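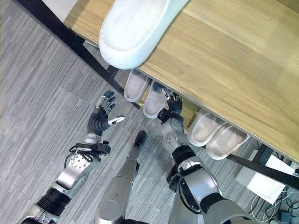

Slippers, Again

The Zumovville shop of Rahman has spent most of the summer teaching a humanoid to handle slippers on a shoe rack. An operator steers the arms by remote control, the robot records each run, and the software is supposed to learn from the pile. The target is 2000 runs by November.

We have our doubts. A run takes an operator 5 minutes on a good day, and Rahman has yet to say how the thing will cope with a boot, or with a rack it hasn't met. The Cirkville group made much the same promise after 50 runs and went quiet.
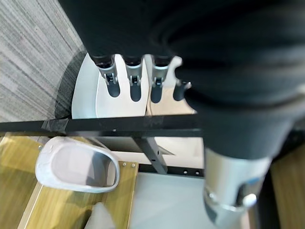
Fingertips against a white surface at the rack, Zumovville.

Rahman says a public showing will follow. We'll go, and we'll bring our own shoes.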